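Household Reference > Building Fixtures > Plumbing > Freestanding bathtub

Freestanding bathtub

A freestanding bathtub is a bathing vessel that is finished on all exposed sides and supported by the floor alone. It differs from an alcove tub, which is enclosed by walls on three sides, and from a drop-in tub, which hangs by its rim in a framed deck. The category covers footed tubs, pedestal tubs, and tubs whose outer skirt meets the floor directly.

History

Portable tubs of wood, copper, and sheet metal were in use long before indoor plumbing. They were filled by hand and emptied by bailing or through a plugged hole in the base. Fixed tubs became common in the nineteenth century as piped water reached private houses. Cast iron coated with vitreous enamel was the usual material by the end of that century, and most such tubs stood on four feet so that the floor under them could be washed.

Built-in tubs replaced footed models in most new housing during the first half of the twentieth century. They took less floor area and left no gap behind the rim. Freestanding models returned to general sale with the spread of molded acrylic, which lowered both weight and cost.

Materials

Acrylic tubs are vacuum-formed from a heated sheet and reinforced on the back with resin and glass fiber. Many are double-walled, with an air space between basin and skirt. Enameled steel is thinner and harder but loses heat quickly and is noisy when filled. Cast iron holds heat well once warmed, although its weight often requires a check of the floor framing. Solid-surface and stone-resin tubs are cast in one piece and can be sanded to remove scratches.

Copper and wood remain in limited production. Wooden tubs need to be kept damp or sealed, as the joints open when the staves dry.

Form

Plans are oval, round, or rectangular. Rectangular tubs give the most basin volume for a given footprint and can be set close to a wall, but their corners are harder to clean than a continuous curve. The basin floor is pitched toward the drain in all types. A slipper tub is raised at one end; a double-ended tub has matching slopes and usually a central drain.

Rim width varies widely. Narrow rims are typical of double-walled acrylic models, while wider rims can carry deck-mounted fittings if the maker has provided a flat, reinforced area for drilling.

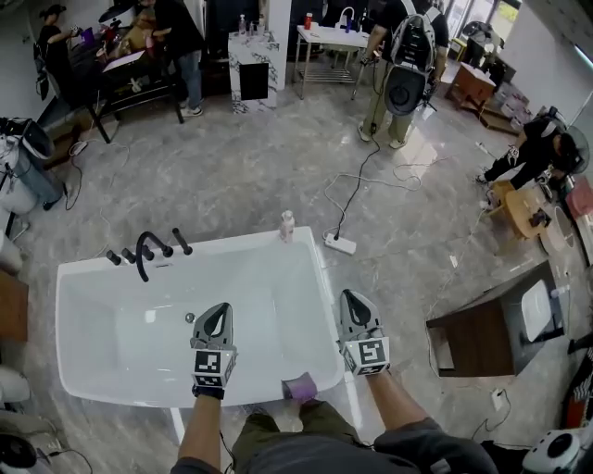

Water supply and drainage

Three filler arrangements are in use: floor-mounted, wall-mounted, and deck-mounted. Floor-mounted fillers rise beside the tub and must be anchored to the subfloor or to a blocking plate. Deck-mounted fillers require flexible supply lines inside the skirt -- access to these after installation is often poor, and some manufacturers specify a removable panel.

The spout outlet must stand above the flood-level rim to provide an air gap against back-siphonage. The drain connects to a trap below floor level or, where the skirt allows, within the base of the tub. Drop-in drain couplings permit the connection to be made from above.

Installation loads

Water weighs 1 kilogram per liter, so the filled weight of a large tub is often several times its empty weight. The load is carried on feet, on leveling bolts, or on a continuous base. Upper-floor installations over timber joists may need doubled joists or a spreader.

Maintenance

Acrylic and gelcoat are cleaned with a soft cloth or sponge and mild detergent. Abrasive powders dull the gloss, and solvents such as acetone can craze the surface. Enamel tolerates firmer scrubbing but is etched by acid descalers -- chips should be filled promptly to prevent rust. Dark-finished fittings show lime deposits more readily than chrome and are best wiped dry after use.

See also: Alcove bathtub; Bathtub refinishing; Trap (plumbing)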